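Two arms, one rail, a lot of promises

Jiltitach has started renting out its two-arm tabletop cell by the month, and Ruwan Matubbar talked me into going over to try one. I went in grumpy and came out only slightly less so.

The pitch is that you hand it the small dull jobs and walk away. The brochure claims a 95 percent success rate. On what? Over how many tries? I asked twice and got a link to the brochure.

The rental is $4,000 a month, setup extra. For that you get the arms, the tiled enclosure and a login to Plultutine, the software you teach it with. The login took me 11 minutes and a phone call. The teaching part I liked — you guide it through a job and it keeps what you did, no code needed.

I'm less sold on the finish. At this price I don't expect a rack held on with zip ties, or little circuit boards sitting out by the arm bases where my coffee would find them.

Would I rent one? Not before I see that 95 percent in writing, with the list of jobs behind it. Cassim sells a single arm that may be plenty for a small shop, and I'm trying that next.
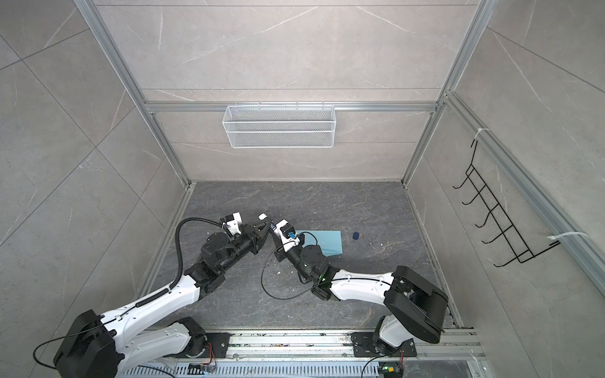

The Jiltitach cell, grippers nearly touching over the marble-effect floor.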